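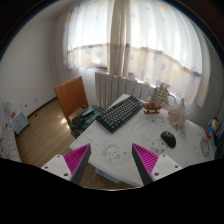

Nele Groen has sat through a lot of sales calls about password managers, and she has stopped taking notes. "They all say zero knowledge in the first minute," she says. "I ask what happens when someone forgets the master password. Then it gets quiet, or there is a recovery feature, and I want to know who holds the key to that."

Groen runs IT for Plornitz, a parts distributor with 300 employees. Last April the company bought 90 licenses for a manager called Onix. She was against it, mildly, and she still is.

Does it beat a spreadsheet? "Sure. So does a notebook in a locked drawer." What bothers her is the claim that the tool fixed anything by itself. When her colleague Hubert Hubmann pulled the records in the summer, he found 700 stored logins that shared a password with at least one other login. "People moved their bad passwords into a nicer box," she says. "The box is encrypted, fine."

I put the vendor's usual answer to her - that the software flags reused passwords and offers to replace them. Groen shrugs. "It flags them in orange. Everything on that screen is orange."

She is harder still on the browser extension, which fills in forms on its own unless someone turns that off. Plornitz turned it off. A few people complained, and Hubmann had to show the sales team how to click the icon.

Would she cancel? "No. I'd have to put something in its place, and I've seen the other ones." She wants two-step login on every account that allows it, and she wants the shared warehouse login gone. That second request has been open since before Onix arrived. "Ask me again when it's closed," she says.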